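Plirkero Mobile Two-Arm Unit
Set-Up Guide for Bathroom Work
Section 4: Planning and Budgeting Before You Order

Read this section before you sign a purchase order. It covers the room check, the parts list, spare parts and the price of the first months of use. The mechanical set-up starts in Section 5.

4.1 Check the room first

Most returned units go back because of the room they were bought for. Bathrooms are the tightest rooms the unit is sold for, and the vanity is the hardest place in them to reach.

1. Measure the clear floor in front of the vanity. The unit needs 800 mm from the front edge of the countertop to the nearest fixed object behind it.
2. Measure the narrowest doorway on the route, with the door open as far as it will go. Enter the figure on the order form.
3. Note the shape of the counter. A front edge that curves out at the basin changes how close the base can stand, so measure from the widest point of the curve.
4. Write down what is kept on the floor under the counter. A trash can there takes up space that the grippers pass through on their way up.
5. List every mirror and glass panel. Large mirrors need the reflection mask, an optional software item (see 4.3).

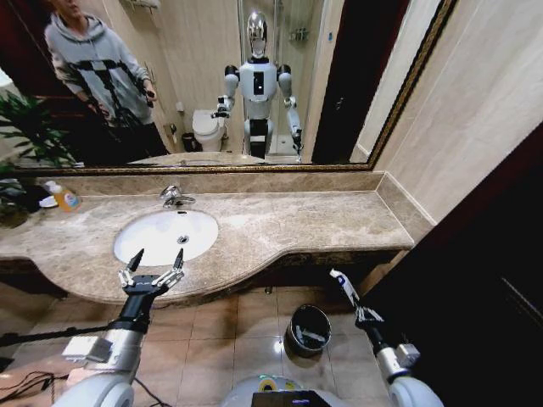
4-8

A vanity with a wall-wide mirror, an undermount sink and a shower enclosure across the room is quoted as a Class B bathroom. Class B includes one site visit by the installer. If your room has two basins or a step at the door, ask for Class C.

Note: Send the measurements, not a floor plan. Plans often leave out the door swing.

Caution: Keep cables off the route between the door and the vanity. If power must come from the left or right of the work area, budget for a floor cover strip. It is not in the box.

4.2 Choose the grippers

The unit ships with two-finger grippers on both arms. For most buyers these are enough for the first year.

1. Make a list of the objects the unit will handle in a normal week. Include the small ones.
2. Mark each object as thick, thin or soft. Toothbrushes are thin. Toothpaste tubes are soft, and get softer as they empty.
3. If more than half the list is thin, order the narrow fingertip set from Mukora. It fits both arms.
4. If the list has heavy bottles on it, weigh them full and compare the result with the load table in Appendix A.

Caution: Do not order fingertips by color. Black tips are sold in two lengths, and the longer ones can strike the underside of a curved counter. 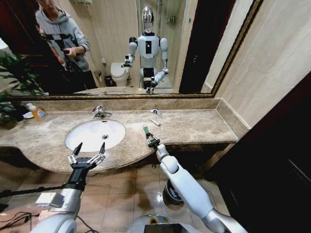 Can one unit cover two bathrooms on the same floor?
Plan on one unit for two rooms if the work can be done at different times of day and there is no step between them. Each room still needs its own set-up visit and its own saved map.

4.3 Fill in the budget sheet

The budget sheet is at the back of this guide. Work down it in order.

1. Enter the base price from your quote. Check that it names both arms. Some older quotes from Bošković list the second arm as a separate line.
2. Add the reflection mask license if you listed a mirror in 4.1. The license is order code 526 and is paid once per unit.
3. Add the floor cover strip and any extra fingertips.
4. Add operator training. One course seat is included. Extra seats are charged per person, and the course takes 8 hours.
5. Add the service plan. The standard plan pays for one visit every four months. Fingertips wear out and are not covered.
6. Leave a line for room changes, such as moving a plant or a soap bottle that stands in the corner of the counter. These cost little, but someone has to be given the time to do them.

Note: Do not leave the training line blank to bring the total down. An untrained operator uses up service visits — and the second visit in the same period is billed at the full rate.

4.4 Rent or buy

Plulen rents the same unit by the month. Renting makes sense if the room will be remodeled or if you have not settled on a task list. Rental units come with the standard fingertips only, and the reflection mask is part of the rental price.

If you rent first and buy later, the saved room maps can be moved to the new unit. Ask for this in writing when you return the rental.

4.5 Place the order

1. Send the order form and the budget sheet together to the sales desk, attention Gion Zaugg.
2. Wait for the room class to be confirmed before you book any building work.
3. Orders confirmed before December ship at the quoted price. Later orders are quoted again.
4. Agree on a delivery day. Crated units go out on Thursday only.

For questions on room class, contact Torbjørn Kvam. For service plans, contact Florencio Cifuentes.

Continue with Section 5, Unpacking the Base.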